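Stemeo Helpdesk – Ticket 3150
Subject: Label printer at the Volville stockroom prints one good label, then three blank ones
Opened by: Bořivoj Kratochvíl
Assigned to: Shota Miyazaki
Status: Closed, reopened, closed

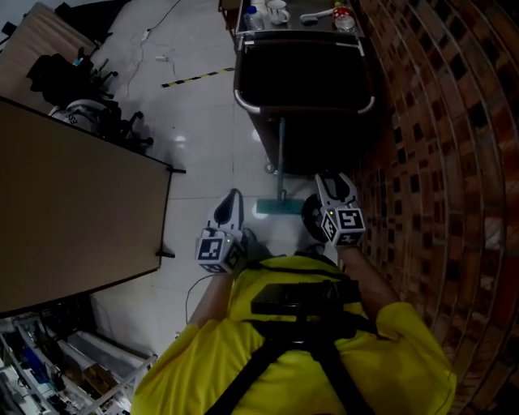
Bořivoj, May 24, 2018, 8:12 am
The printer by the back door has taken up modern art. Every order gives me one proper label and three blanks. I have turned it off and on. I have turned it off and on again with feeling. We have 59 parcels to get out before the truck comes and I am writing addresses with a marker.

Shota, 8:31 am
Thanks for the ticket, and for skipping us past the off-and-on stage. Did anyone change the roll recently? Please hold down the feed button until the light blinks twice, then let go. It should spit out a few labels and measure the gap between them.

Bořivoj, 8:44 am
New roll went in last night. Held the button. It spat out eleven labels and stopped with the light on red, looking pleased with itself.

Shota, 8:50 am
Eleven is too many. What does the sticker inside the core say for label size?

Bořivoj, 9:02 am
4 x 3. The old core in the trash says 4 x 6. I see where this is going and I don't care for it.

Shota, 9:05 am
Settings, Media, Label length. Change 6 to 3, save, then do the feed button again.

Bořivoj, 9:20 am
Gap is fine now. The address, however, ends at the street name. Good luck to the driver.

Shota, 9:24 am
The shipping template is still six inches long and the label is three. You can shrink the template, in which case the barcode may not scan, or find a 4 x 6 roll. Do you have any?

Brijesh Nigam, 9:37 am
Jumping in from purchasing. There should be a box of 4 x 6 on the top shelf, behind the tape. The 4 x 3 rolls were meant for the Moltaler bins. I ordered 3,000 labels of each in March and the boxes are identical – same color, same print, size in tiny type on the bottom.

Bořivoj, 9:55 am
Found it. Behind the tape, under the other tape. Length back to 6, feed button, two labels out, green light. Printing.

Shota, 9:58 am
Closing as resolved. Cause: wrong media.

Bořivoj, 1:16 pm
Reopening. Labels print perfectly, but now they come out upside down.

Shota, 1:22 pm
Did you touch anything else in Settings?

Bořivoj, 1:29 pm
I may have explored.

Shota, 1:31 pm
Orientation, set to Normal. Closing again.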